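Grasp planner picks the clutter instead of the cabinet handle, any ideas?

Posted by Grokora

Hi all, I've been teaching a two-armed robot to open cabinets in simulation and I'm properly stuck on the planning side. Head view first, then the one from the wrist.
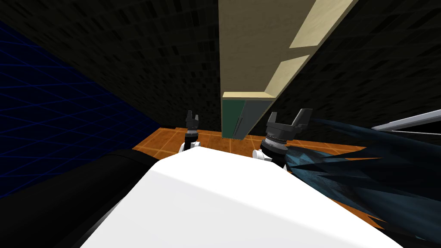
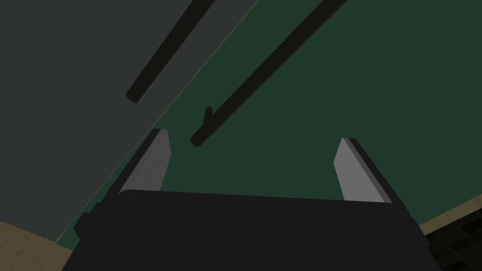
My planner is a sampling one that I bolted onto Larkis. It draws 100 grasp candidates per cycle, scores them on the depth cloud and hands the best one to the arm controller. On a bare cabinet it's lovely! But put it in a room with clutter, like that spiky blue thing beside the right gripper in the first view, and the scores go haywire. Every strand looks like a nice thin handle to it, so off it goes. I've tried up to 1,000 candidates and all I got was a slower wrong answer. Do I need a better scorer, or should I be masking first?

larkis_tinkerer

Mask first, definitely. Run segmentation on the head camera, keep only the points on the cabinet front, and sample from those. I had the same bother with a coat rack in my Cáceres scene (long story) and masking took my cycle down to roughly 30 milliseconds. Grow the mask a few pixels though, or thin handles vanish at the edges.

Rutby

Agree with the above, but check your wrist camera transform too. In your second view everything sits at a steep tilt, and if the planner assumes a level camera your approach directions will be rubbish whatever you mask. Draw the axes in the viewer and see if they line up with the fingers.

mopbucket

have you tried turning the clutter off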